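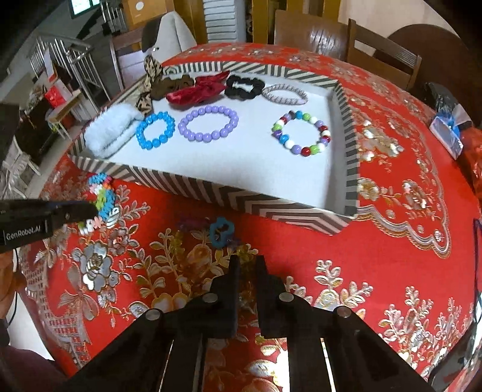 Second progress report on the Polov craft sellers grant

To: Ilse Kuhlmann, Nieminen Fund
From: Minttu Rissanen, project lead, Mavine
7 March 2018

You asked for a plain account of where the money has gone and whether I think it is working. The first part is easy. The second is harder, and I would ask you to read the sales figures with some care before they go into anything printed.

Sellers and stalls

We have 16 sellers signed up, all of them making or reselling small accessories, knitwear or paper goods from home. The plan called for the same number, so on paper we are on target. I would not make much of it. Several had been selling at the Polov market for years before we came along and would be there now without us. Our sign-up form did not ask how long people had been trading. That was my mistake, and the new form does ask.

The stall fee subsidy is popular, as you would expect of anything that makes a fee smaller. What I can't show you is that anyone has sold more on account of it. Two sellers told me they come to more market days now. One told me she comes to the same number and keeps the difference, and I can hardly blame her.

Sales

Sellers reported a combined 2320 in takings for the period, against 1172 in the period before. Your office has already called this a doubling. Please don't. The earlier period had fewer market days and two of them were rained out. The later one took in the holiday market, when everybody in Polov sells more, including people who have never heard of us. The figures are also self-reported, some from notebooks and some from memory. I believe the sellers are telling the truth as they recall it, but I wouldn't swear to the totals.

A fair comparison would be the same months a year apart. We won't have that until the next grant year, if there is one.

Training

The pricing workshop was the best thing we did. Most people had been charging what the next stall charged and had never added up their materials. After the session a few raised their prices on bracelets and hair ties and said that customers did not seem to mind. I would run it again.

The workshop on selling online was poor. The trainer used slides made for shops with staff and a stockroom, and she spent half the time on advertising that none of our sellers can pay for. Attendance at the follow-up was thin. I have asked for part of the fee back and have had no reply.

The Riltus payment app

We paid 300 for the Riltus setup and the card readers that came with it. I was against this at the start and I am still not convinced. The signal in the market hall drops out near the back wall, where half our sellers stand. Some now use the reader for larger sales and ask for cash on everything else — much as they did before. I don't want to renew until someone from Riltus has stood at the back wall and made it work.

Spending

Spending is within budget on every line except printing. The overspend is a second run of price cards, ordered when the first came back with the market's opening hours wrong. The savings on room hire cover it.

Before June

The pricing workshop will be repeated, with an evening session for people who have day jobs. I will collect takings on a weekly sheet instead of asking at the end of the period. I would also like to drop the online selling module and move what is left of that line into stall fees for new sellers only, meaning people who have never had a stall. That change needs your written approval.

The receipts are in the attached folder, with the room hire invoices filed by date. The workshop trainer's invoice is marked as disputed, so please leave it out of the paid total for now.

Minttu Rissanen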